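Tolstead Handling Cell: Fault Review
Minutes, March, 2:00 p.m.

1. Previous minutes
Accepted. The spare fuse order went to Fenbridge and is closed.

2. Gripper fault on the garment cell
The log shows 83 failed releases in 3,397 grasp cycles. In 13 of these the arm began its retreat with cloth still in the jaws. Three ended in a protective stop. The operator pressed the emergency stop once. No injuries.

Trultel's first reading of the log is that the controller reports "open" from the command and does not wait for the finger position. The Gilchrist side asked for the raw traces before agreeing.

Cable slack on both arms was raised as a separate concern. It was left open.

Two-arm work on the black garment, and views from the wrist cameras:

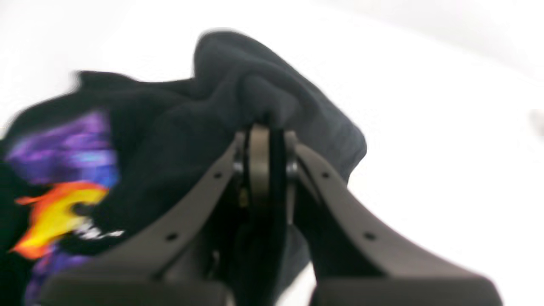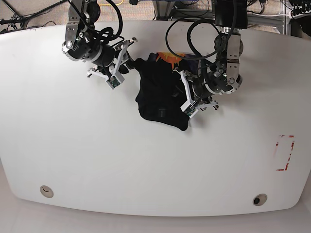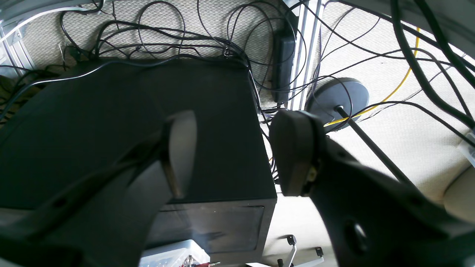 3. Actions
Retreat speed limited until the release check is changed. Tolstead.
Raw traces to Gilchrist. Trultel.
Cable routing to be inspected on both arms, with power off. Tolstead.
Nobody reaches over the table while the arms are enabled. Applies now.

4. Next meeting
April, same time. Meeting closed 2:50 p.m.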